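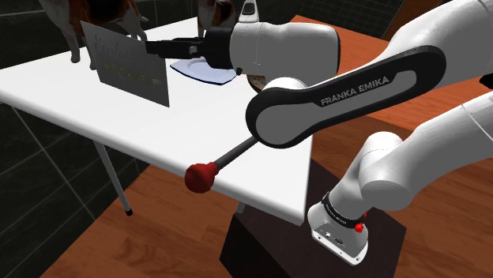 开放日演示讲稿（讲者备注版）

2021年6月

站内搜索 请输入关键词 搜索

第1页 开场

先报时长：讲解30分钟，现场看任务回放，余下时间提问。请来宾把手机调成静音。茶水在走廊，演示区内不要带饮料。

说明身份：Tredura实验室负责仿真与任务评测，机械臂控制栈由Dascombe组维护，两组共用一套任务描述格式。今天只讲仿真部分，真机部分在隔壁展厅，由另一场讲解负责，问到时请引导过去，不要在本场展开。

第2页 演示内容

本次演示的任务族代号Dwivedi，内容为桌面杂物操作：接近、抓取、移位、放置。机械臂为Franka Emika，七自由度，末端为夹爪。场景全部由渲染生成，桌面、地面、墙砖、器皿和摆件都是模型资产，没有实拍画面。

强调一点：来宾看到的画面与策略网络的输入同源，演示没有另做美化渲染。这句话务必讲到，往年提问里有一半与此有关。

第3页 场景布置

白色桌面，机械臂底座在桌外，装在深色箱形台座上。桌上有直立的灰色卡片、带深蓝边的浅色盘子、动物摆件等。卡片上的花体字以“Einla”开头，对比度低，后面的部分不易辨认。若有人问写的什么，答“贴图自带文字，不参与任务”即可，不要猜。

桌沿有一件深红色头、深灰色杆的工具，形状近似皮搋子或槌，头部伸出桌沿。讲到这里可以停一下，让来宾想一想：伸出桌沿的物体，碰撞检测应该怎么处理？答案放在第6页。

物体之间有遮挡。盘子上部被夹爪挡住，卡片右上边缘与指尖在画面上重叠。重叠不等于接触，判断接触要看仿真器给出的接触力，不能看图。

第4页 任务设定

每个任务由一段文字指令和一个初始场景构成。初始场景的物体位姿在给定范围内随机采样，同一指令配13组初始位姿。单次执行上限60秒，超时按失败计，中途不做人工干预。

成功条件写成几何关系，例如“目标物中心位于盘面范围内，且与夹爪无接触”。条件由程序判定，讲解人不要口头宣布成功或失败，以屏幕右侧的判定栏为准。

如果来宾对指标感兴趣，可补充：成功率之外还记录路径长度、关节速度峰值和与非目标物的碰撞次数。最后一项最能区分不同版本的策略。

第5页 近距离视角

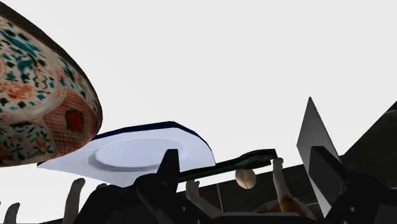
文／Tredura实验室 仿真评测组

切到这一页后语速放慢。视角贴近夹爪，两侧黑色指部从画面下方进入，连杆和小螺钉都能看清。左上是带彩绘的陶瓷器皿，奶白底，有珊瑚红、青绿和深绿的花叶纹样。器皿在画面里倾斜得很厉害，请提醒来宾：视角本身是斜的，仅凭这一幅图不能推断器皿在桌上的姿态。

讲三个技术点。

一，纹理。器皿表面花纹密，旁边的盘面颜色单一，两者同时出现在视野内，对特征提取的要求不同。花纹密的区域匹配点多，但容易出现重复图案的误匹配；盘面匹配点少，主要靠深蓝色的边线和椭圆形浅凹处的阴影。

二，细长物。那件近黑色的深绿餐具，柄窄而直，一部分在左侧指尖后面。细长物的抓取点选在哪里，直接决定提起后是否绕指面转动。Vidico模块负责生成候选抓取位姿，每次输出6个，按可达性排序后取第一个。第一个规划失败则依次往下取，全部失败才重新观测。

三，小物体。餐具头部正下方能看到一个近球形的米色小物体，表面有一道深色细线，可能是接缝或折痕。它与餐具在画面上相邻，分割网络容易把两者并成一个实例。评测里单列了“相邻实例合并”这一错误类型。

右侧橙白相间的动物摆件四肢朝上，爪子靠近餐具末端。从规划角度看，这类摆件外形不规则，凸包近似会把腿之间的空隙填掉，可用空间被低估。目前改用分段凸分解，代价是碰撞查询变慢，尚可接受。

第6页 碰撞与桌沿

回答第3页的问题。伸出桌沿的部分不受桌面支撑，但仍参与碰撞检测，规划器把整件工具作为一个刚体处理。推动时要检查质心投影是否越过桌沿，越过则判为高风险动作，降低优先级。早期版本只检查物体中心是否在桌面上方，对这种一头重的工具不够用，8月换用新的判据后再更新本页。

第7页 仿真与真机的差距

只讲已知差异：摩擦系数、指面形变、相机噪声、控制延时。不给迁移成功率，数据还没有复核完。有人追问时记下联系方式，会后统一回复。

第8页 提问

常见问题备答：

场景资产能否下载？目前不对外提供，任务描述格式的文档可以索取。

能否换别的机械臂？可以，需要提供运动学描述文件和夹爪碰撞模型，抓取候选部分须重新标定。

渲染是否实时？演示机上播放的是已存回放，判定栏与回放同步。

会后把签到表交回前台，回放程序退到第1页，投影机不要关。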